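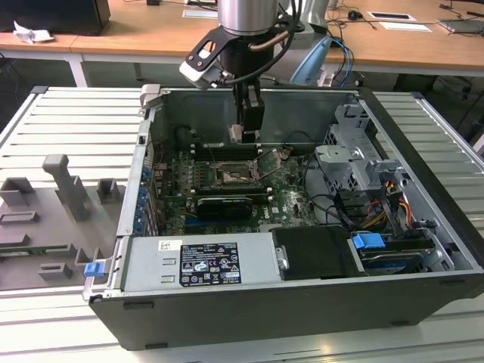
Robel Shiferaw says the old section 4 skipped the part where you pick a reading direction, and his whole first chapter went up backwards. Fair. It's step 3 now. Read that before you upload anything.

4. Setting up a series on Parano

Before you start. You need a creator account (section 2) and your pages exported from Flusden or whatever you draw in. PNG or JPG. Not PSD, the uploader will take it and then sit there. Pages should all be the same width. Height can vary if you're doing vertical scroll.

1. Log in, go to My Desk, click New Series. Title first. You can change the title later but not the web address it makes from the title, so no "test" or "asdf" please.

2. Write the blurb. 140 characters, spaces count. This is what shows under the cover in search. The long description is a separate box further down, up to 3000 characters, and most readers never open it. Put the hook in the blurb.

3. Reading direction. Three settings: right to left, left to right, vertical scroll. Default is left to right. If you draw manga style, change it NOW. Changing it after a chapter is live flips the page order but does not fix double spreads, those you have to re-upload by hand.

Caution: never mirror your art to match the setting. Sound effects come out backwards and so do everybody's shirt buttons.

4. Cover. Upload, drag the box till the face or the logo is inside it, Save. The thumbnail is a lot smaller than you think. Check it on a phone.

5. Genre and age rating. Pick up to 2 genres. Fairy tale is under Fantasy, it doesn't have its own tag yet. Age rating is yours to set but a moderator can bump it up. If you're torn between two ratings go with the higher one.

6. Click Save Draft. Not Publish. Publish with no chapters gives you an empty series page and your followers get a notice about it.
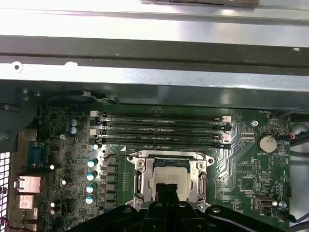 4.1 Adding a chapter

1. Open the draft, click Add Chapter. Number it yourself, the box doesn't auto fill. Prologue is 0.

2. Drag all the pages in at once. They sort by file name, so 1, 10, 11, 2 will happen if you don't pad your numbers. Use 001, 002, 003.

3. Wait for the green bar on every page. A gray bar means it's still going. Don't close the tab. If one stays gray, remove only that page and add it again, it goes to the end of the list so drag it back to where it belongs.

4. Double spreads: upload as one wide file, then tick Spread under it. Do not cut it in half yourself. On phones the reader sees a "turn your device" icon.

5. Preview. Read the whole chapter start to finish, yes the whole thing. Look for missing pages, speech balloons too close to the edge, and credits pages stuck in the middle (happens alot with right to left).

6. Pick a release time. Times are your own local time. Sunday evening is crowded – if you're new, any other slot will get you more time on the front page.

Note on lettering. Kerstin Forsberg keeps the list of fonts that hold up on small screens, it's pinned in the Lettering thread. Bíró is on it and is free for creators here, but it has no bold, so shouting has to be done with size. Balloon text that looks fine at full size turns to mush on a phone. Go one size up.
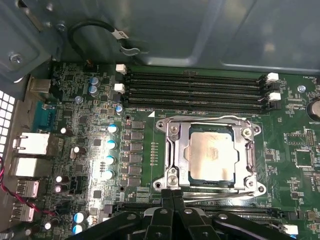
4.2 Comments and ratings

1. Comments are on by default. To hold them for approval, My Desk, Series, Comments, Hold First. Held comments are deleted after 7 days if you don't look at them, so look at them.

2. Star ratings can't be turned off. They don't show until the series has enough of them.

3. Replies from you get a pen icon. Pinning works on one comment per chapter, pin a new one and the old one drops.

4. Spoilers: readers can hide their own text, you can hide it for them too. Click the three dots, Mark Spoiler. They don't get a message about it.

Caution: deleting a chapter deletes its comments. There is no undo. To fix a page use Replace Page, it leaves comments where they are. Edvin Hedlund lost the whole thread on his last chapter of Sutdale this way and we could not get it back.

4.3 Co-creators

Add them by user name under Series, People. Writer, artist, letterer, translator. Only the owner can publish or delete, everyone else can upload and edit drafts. They have to accept the invite befoer their name shows on the page.

Translated versions are a separate series linked to the first one. Ask Vira Pavliuk for the link, you can't make it yourself yet. Send her both web adresses in the same message.

Scheduling a hiatus is in section 5.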